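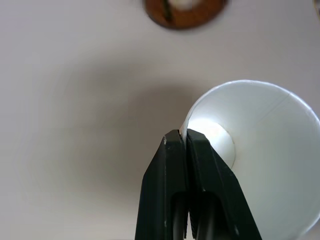
Can a small café rent a robot arm without hiring an engineer to go with it?

The Visden arm from Zisex is rented by the month, and the people who set it up also teach the staff to run it, so an ordinary café can manage with the crew it already has.

I went to Plasstead in November expecting to be bored, I admit, and stayed until they were stacking the chairs. Sheena Niven has run her coffee counter there for years, and she signed up for the Visden service at $300 a month (installation included, which surprised me, and a good long phone line for questions, which she has used quite a lot!).

The cups are what won me over. A paper cup is a flimsy thing, and the Visden takes it by the rim, the wall pinched between two black fingers, much as you or I might pick one up while talking to somebody. Kristof Boersma, who did the installation, spent most of his first morning on grip settings alone, and Sheena kept him supplied with cinnamon buns while he fussed over it.

I do have complaints. The manual is dreadful, the touch screen is slow to wake up, and switching cup sizes takes 4 separate menus when one would do. Geddes, the other service Sheena looked at, has a much friendlier screen, though it wanted a five-year contract and she wasn't about to sign that.

She has the Visden for seven more months, and she tells me she has already asked Kristof what a second one would cost.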